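Review: the Wovico kitchen arm at the Holloway open day
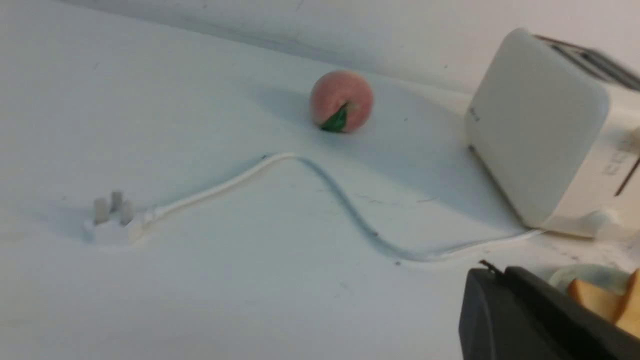 The counter as seen from the arm's wrist, with the toaster at right and its plug lying free.

Wovico showed its single-arm kitchen unit at Holloway on 23 June 2023. Visitors could stand beside the counter and follow the wrist view on a 34-inch monitor.

The task was bread into toaster. Approach speed is modest and the grip is gentle enough for sliced bread. I watched 2 full cycles. In the first, the slice went in cleanly. In the second it caught the rim of the slot, and the arm backed off and tried again without help.

White cable on a white worktop is a fair test of any vision system – the arm kept clear of it both times. The wrist view softens during quick moves, chiefly at the slots, where detail matters most.

Noise is low. The control software, Cada, is plain and responds quickly, though its error messages need work. The price quoted on the day was £3,898, without the mounting plate.

Rating: 4 out of 5 for handling, 3 for software.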